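Saturday at the Plidach open day

Posted in Days Out, by the blog owner
May

I went over to Plidach on Saturday for the robotics open day. A friend had mentioned it and I had nothing else on. Parking was in the field behind Reuter, and it was a ten minute walk from there. The sign at the door said 1,444 people came last year. It felt busier than that in the entrance hall, but the workshops in back were fine.

You pick a colored sticker when you go in and that decides your group. I got the 2 p.m. one, which starts with the arms. The first stop was Kusik, a small firm that builds robot hands and the software to run them. They had two people talking and one at a keyboard. The talk was mostly about fingers: how soft to make them, how far they should bend, and what to do with all the wiring. The man at the keyboard said cables cause more of his bad days than software does. He also explained that a camera down at the wrist gets a very different view of a job than a person standing beside the bench, and that you have to learn to read it. 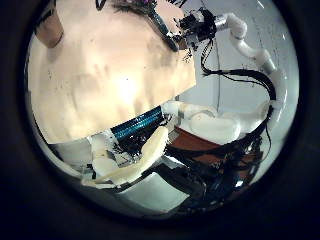

Two views from the wrist, with white robot fingers and a lot of black cable in both.

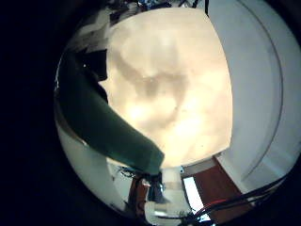
I asked what one of the hands costs and got a long answer without a price in it. A set of replacement finger pads is $500, so I can guess. They wear out, and the firm keeps a log of every pad it has changed. The count was at 1,738 when I asked.

After that we went upstairs to Flerar, where the subject was warehouse carts. I was less interested in that. The carts follow a line on the floor and stop if you step in front of them, and the kids in our group did this many times. There was coffee on the landing for a dollar and it was pretty good.

I left at 4:30 and missed the last talk, the one on training and jobs. If you go next year, get the early sticker. The line for the arms was already out the door when my group finished.

14 shares
2 comments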